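Serving a dark lager well: notes for the Zellunham club talk
March 2018

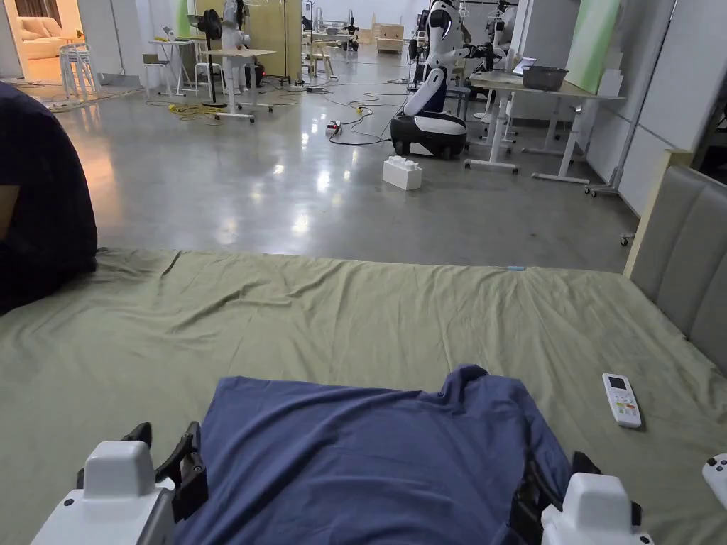

Fermín Alarcón wrote back after seeing the outline and asked why so much of it was on pouring and so little on malt. His point was that most of the room brews at home and will want the recipe. So the recipe is now at the end, and if we run long I will cut the glassware part and keep that.

Opening. Say hello, say how long this will take, and ask who has brewed a lager before. Wait for hands. If most have, skip the next paragraph.

Lager yeast works at cooler temperatures than ale yeast and takes longer to finish. The beer then needs a rest in the cold before it tastes right. People who try it once and don't like the result have often opened it too early. I did that with my first 2 batches and should say so.

What we are tasting. Two beers tonight. The first is Trollum, the dark lager we have had on at the brewery since the fall. The second is Khokhar, same grain bill, with a different yeast and a longer rest. Don't tell them which is which until the second glass is down. Pour small. Let them talk to each other before asking for opinions.

Things to listen for: toast, bread crust, a little cocoa. If somebody says licorice, that is fair, I get it too when the glass warms up. If somebody says burnt, ask which glass. The second one has less of it to my taste, though the roasted malt is the same amount in both.

Serving. Dark lager is served too cold in most bars. Straight from a household fridge it tastes thin. Take the bottle out, leave it on the counter while you get the food ready, and then open it. Rinse the glass with cold water before pouring. Tilt, pour down the side, straighten up for the last third. A finger or two of foam is what we want. No foam usually means a glass with dish soap or grease left on it. Show this with the bad glass. (Remember to bring the bad glass.)

Draft lines. Only cover this if someone asks. Clean them on a schedule and write the date on the wall next to the tap. A sour or buttery taste at a bar is often the line and the brewer gets blamed for it. We had a keg of Trollum sent back last spring and there was nothing wrong with the beer when we tapped it ourselves.

Glassware, short. A plain straight-sided glass works. So does a mug. I don't think the shape matters much with this style and I have stopped arguing about it.

Recipe part. Hand out the sheet now and no earlier, or they will read it while I talk. Base is Munich malt, with pilsner malt to lighten it and a small amount of dehusked roasted malt for color. Add the roasted malt late in the mash. Hops are there to keep it from being sweet, so one addition at the start of the boil and a small one near the end. The sheet has the weights for a home batch.

Our own batch at the brewery was 124 gallons into the tank called Derko, the one with the sticky valve. 80 of those went to kegs and the rest to bottles. Someone always asks about the split, and the answer is that we had kegs waiting to be filled and not enough bottles.

Common questions from the last time:

Can I make it without a fridge for the fermenter? You can in a cold basement in winter. Check it morning and night. There are also lager yeasts that put up with warmer rooms, and I have had decent beer from one of them.

Do I need to rest it that long? Try a bottle every week and write down what you taste. Stop when you like it.

What do you eat with it? Roast pork, sausages, mushrooms on toast, a hard cheese. I would not put it with anything very hot.

Is it stronger because it is dark? No. Color comes from the malt, strength comes from how much sugar there is to ferment. Say this slowly, it comes up every time.

Close. Thank the club for the room. Tell them the brewery is open for visits in the afternoon and they should call first. Leftover bottles go on the back table. Collect the tasting glasses before people start leaving, we came home short last time.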